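Handing the Supply Cart Over to Automation at Ernley

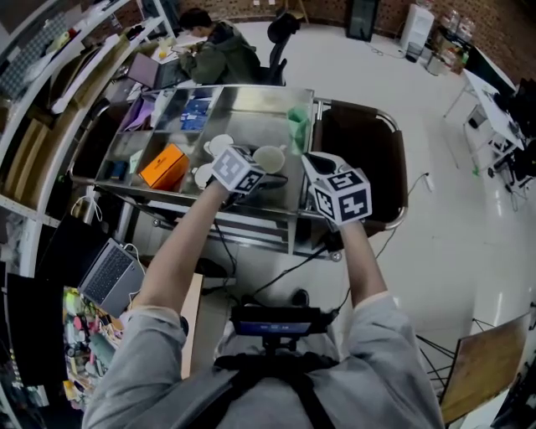 Start with the people who restock now, and ask what they'd gladly stop doing. At Ernley it was lids – roughly 700 a week. Write down where everything lives before anything gets automated. Give each compartment in the top tray of the steel cart one kind of item, and keep the round lids together.

Next, run 14 practice rounds by hand.

Then rewrite the job sheet. Ours lost one line and gained three, so budget for that. Whoever used to restock now checks the restocking, and has opinions.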